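Print this page | E-mail this page

Pliltia Sorting Group – minutes of the August meeting

Held Friday in the upstairs room at Femstead. Cormac Doherty in the chair, the usual bench team present, Hervieu joining by phone from a train. Apologies from purchasing, who are owed some by us as well.

1. Minutes of the last meeting

Agreed, once "the arm was very happy" had been changed to "the arm was homed". The chair asked that moods be kept out of the record.

2. The dropped-grip fault

This took most of the meeting. On the tray task the arm is meant to close on a soft toy, lift it, hold it and put it down where it has been told to. On 3 runs out of the last 100 it closed, reported a good grip, lifted and travelled the full path with nothing in its fingers. It then opened them over the drop point with great care and logged a success.

Cormac had been through the logs. In all three the fingers stopped at a width the software accepts as "holding something soft". His view is that the threshold was set for a firmer toy and never changed when we moved to plush. Hervieu thought the wrist view was more to blame, as the picture smears when the arm comes in quickly and the target position may be taken from a bad one. The line dropped in a tunnel before he could be argued with. When he came back he was argued with.

Wrist views from the tray task were passed round the table. 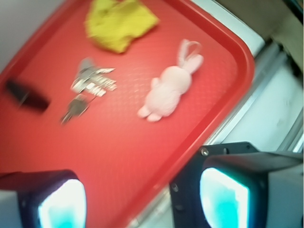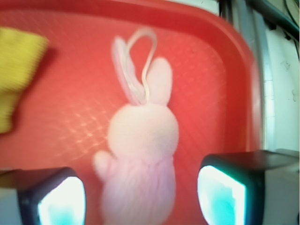 Wrist camera, tray task: the plush bunny on the red tray, in both views with the gripper fingers open.

It was noted that neither view is what anyone would call sharp. The first is the worse of the two, and Hervieu was allowed a short period of satisfaction. Cormac pointed out that a blurred picture explains missing the bunny but does not explain claiming to have it.

There was some talk about the hanging loop. One side held that a finger could catch it and read that as a grip. The other held that a bit of cord would not stop a finger at all. Neither side had tried it. They will now.

Agreed: the arm is to slow down over the last part of the approach, and to check its grip again after the lift before it is allowed to congratulate itself.

3. Safety matter

During the second of the bad runs somebody reached over the tray to put the toy back while the arm was still live. No one was hurt and the arm did not move, but it could have done. The chair said this more than once, and the third time rather loudly.

Agreed: stop button first, hands second. The sign saying so will be moved from behind the door, where it has been protecting the coats.

4. Droltuditz

Droltuditz want the task shown to them with no faults in 2,000 runs. The meeting felt this was ambitious. Cormac will offer 20 in front of them and the full logs for the rest, with the three empty-handed successes marked as failures.

5. Any other business

The keys on the tray are to stay as part of the mixed set. Would people please stop asking whether they open anything.

Actions

Cormac Doherty – new grip threshold, re-check after lift, reply to Droltuditz.
Hervieu – slower approach; compare wrist views at both speeds.
Bench team – loop test; move the sign.

Next meeting same room, same time, with the heating looked at if possible.

Print this page | E-mail this page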